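Does Anyone Read the Care Label? Laundry Habits in a Shared Student House

Project report, Household Studies elective, second year

Why this topic

Our group was given a free choice of subject as long as it concerned "an everyday practice and its hidden rules". The first idea was queueing, which three other groups had already claimed (they got in line earlier). The second was tea, which our tutor has apparently marked enough of. That left laundry, on the grounds that all four of us live at Butlow, a student residence with one laundry room, and we had already been collecting grievances there for a year without academic credit.

The question we settled on was simple enough. Clothes come with instructions sewn into them. Do the people who wash the clothes read those instructions, do they understand them, and if they don't, what are they going by?

What we did

We did two things. The first was a paper survey left in the laundry room and the common kitchens at Butlow and at Awan, the larger residence across the car park. We put out 515 forms and got 359 back. Our tutor says this is a good return rate. We put it down to the forms having been left beside the dryers, where people have forty minutes and a flat phone.

The second was a label inventory. Each member of the group went through their own wardrobe, plus the wardrobes of any housemates who would allow it, and wrote down every symbol on every care label. This came to 782 garments. It also came to one very long evening in October spent arguing over whether a sock counts as a garment. Socks were excluded, mostly because they have no labels, and partly because the argument had stopped being fun.

The symbols themselves

For anyone who hasn't looked lately, there are five basic shapes: a tub for washing, a triangle for bleach, a square for drying, an iron for ironing, and a circle for dry-cleaning. Dots mean heat. A line underneath means be gentle, two lines mean be gentler still. A cross through anything means don't.

That is the whole system, and it fits on a coaster. We know this because we made coasters.

We asked people to match ten symbols to ten meanings. The iron did very well, as you would hope from a drawing of an iron. The tub with a hand in it was also widely understood, although a few people took it for a warning about hot water. The triangle was a disaster. The most common wrong answers were "hazard", "play" and "tent". The plain circle was left blank more than any other symbol, and one form had a smiley face drawn in it.

What people go by instead

Hardly anyone told us they checked labels before a normal wash. The written answers fell into a few camps. The largest was made up of people who do what their mother or father did, including using the same powder and, in several cases, phoning home to ask. Next came people who use whatever setting the machine was left on. We had expected this group to be embarrassed about it and they were not. One wrote that the last person "presumably had a reason".

A smaller group sorts by fear. Items that cost a lot, or were knitted by a relative, go in a separate pile and are washed by hand, or are put off until the holidays. We were sympathetic to this group. One of us has a jumper that has been waiting since first semester.

The display table

Part of the mark was for presenting the work at the faculty open afternoon, held in the Cokport building, where projects from all the electives share one long room. We had asked for a wall and got half a table. The coasters went down well, and a good number of them left in visitors' pockets, which we are choosing to record as public engagement.

We also had a clothes horse, which fell over twice. 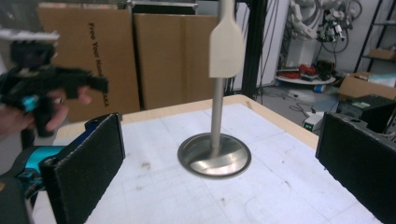 Figure 1. Metal rod and round base standing on a pencil-marked sheet of paper.

Visitors were invited to try the symbol quiz on the spot. We didn't add those results to the survey, as people were doing it in pairs and at least one pair was holding the coaster with the answers on it. The older visitors were noticeably more confident than the students. They were also no better with the triangle.

Labels that contradict themselves

The inventory turned up something we hadn't gone looking for. A fair few of the garments carried a label that disagreed with itself, with the symbols saying one thing and the words another. A favourite was a cotton shirt whose symbols allowed a hot iron while the English underneath read "cool iron only if need". Some labels had faded to the point where the tub could have been a bath, a boat or a stain. Many more had been cut out altogether because they itched.

This made us kinder towards the survey respondents. It is hard to criticise people for ignoring instructions that have been snipped off and put in the bin.

We also compared how people described one common detergent instruction. The shop nearest Butlow stocks a powder called Plaltum, which comes with a scoop. The scoop has lines on it. Everyone who used the powder knew there were lines, and most filled it to the top anyway, explaining that their clothes were "quite dirty" or that the lines were hard to see.

Limits of the project

Our sample was students, most of them in their first or second year away from home, so the results tell you little about households with children, or with ironing. People who care about laundry may have been keener to fill in a form about it. The person who filled in four forms in the same green pen was counted once.

We also never watched anyone do their washing. We talked about it, and decided that sitting in the laundry room with a clipboard would change people's behaviour, chiefly by making them leave.

What we would do next

If we carried on, we would put a plain-words chart above the machines at Butlow and leave Awan without one, then run the quiz again at the end of semester. The residence office has said yes to the chart as long as we use the removable kind of tape. We would also like to find out who keeps setting the second washer to ninety degrees.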